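## Kit corner: the bag I nearly didn't buy

Hello again, and a slightly chilly happy new year from the spare room, which is still doing duty as my editing suite, drying rack and parcel depot.

A few of you wrote in after the November issue asking what I carry my camcorder in, and I kept putting off the answer as I was halfway through changing my mind. For years I used the padded shoulder bag that came free with my very first camera. It held the body and one spare battery, and everything else went in my coat pockets. Then I started filming school concerts for Kanini Biwott (those of you who came to the autumn meet-up will remember her, she brought the big tripod) and I suddenly had two microphones, a clip light, a reel of tape and nowhere to put any of it.

So I bought two bags and kept one. The first was the Porer, a backpack with a zip that goes all the way round. Lovely to wear, very comfy on the train, but you have to lay it flat on the floor to get anything out. Try that in the third row of a school hall with the lights down! I managed one concert and sent it back.

The one I kept is the Multidex, a boxy top-loader with a stiff lid. You open it and there's the camera, handle up, ready to grab. It came with four dividers and I use three of them — the last one lives in a drawer. There's a mesh pocket in the lid for cards and a long slot down the side that fits my shotgun mic with the windshield still on, and that alone sold it to me. 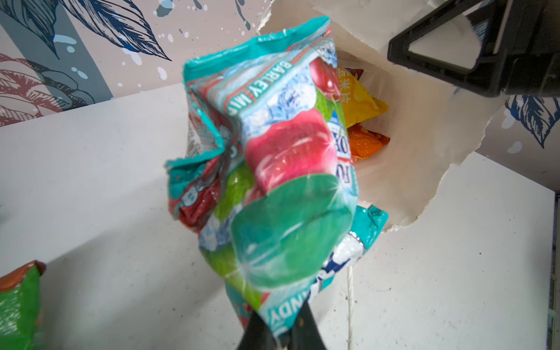
Grumbles? A couple. The shoulder strap is thin and digs in after a while, so I've swapped it for the wide one off my old bag. It's heavier than it looks too: with the camera, charger and mics inside, I wouldn't want to walk much further than the car park. And the rain cover is a fiddly thing that never goes back in its pouch the way it came out. Kanini says you fold it in half first and then roll it. I've tried. It doesn't.

I paid £40 for mine, second-hand with a scuffed corner, and I'd happily pay that again. If you mostly shoot on foot, outdoors, I'd still look at the Porer, as the weight sits so much better on your back. For indoor events where you park, set up and stay put, get the top-loader.

One last thing on batteries. Mine are now numbered with a dab of nail varnish and go in the bag contacts down if they're flat, contacts up if they're charged. It's saved me twice already.

Next time I'll get round to the wind noise question, which quite a few of you have been very patient about. Keep sending in your clips — I do watch them all, usually with toast.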